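darkarus — a little washing-up rota for shared houses

Hello! I wrote darkarus because I live in a shared house and we kept losing the paper rota behind the fridge. It's a small script that works out whose turn it is to wash up, swaps people round when they're away, and prints the week as plain text so you can paste it into the house chat. It won't send anything for you (I tried that in October and it messaged everyone at midnight, sorry again).

Getting it going

You need Python and a text file called house.txt with one name per line. Put the folder anywhere you like, run darkarus.py and the rota lands in a file next to it. There's a bigger sample house in the samples folder, called climitz, with 9 people in it and a very silly pattern of holidays. I use it for testing, so please don't tidy it up.

Settings

shift_length is in days and starts at 2. Our house likes that, but a friend's house runs it at 1 and seems happy enough.

away takes a name and two dates. If the dates are the wrong way round it swaps them quietly — I get this wrong constantly.

last_year stops the rota running on for ever. It's set to 2999, so you can leave it alone.

drying is on or off. With it on, whoever washed last time puts things away this time, and the rack has to be clear before the next shift starts.
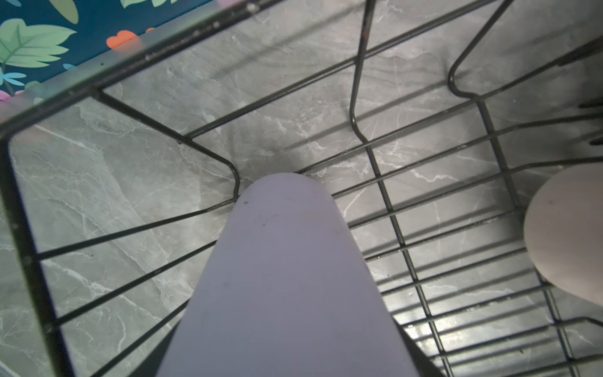 Dish rack on the worktop.

Known problems

Two people with the same name get treated as one person, who then does twice the washing up. Add an initial for now. Accents are fine, emoji mostly aren't, and a blank line at the end of house.txt makes a ghost housemate who never turns up for a shift. I do want to fix that one!

Old files

If you used the version from when this was called muvance, your house.txt still works. The away dates don't, I changed the format, so you'll have to type those in again.

Do what you like with the code. Last tidied December 2023.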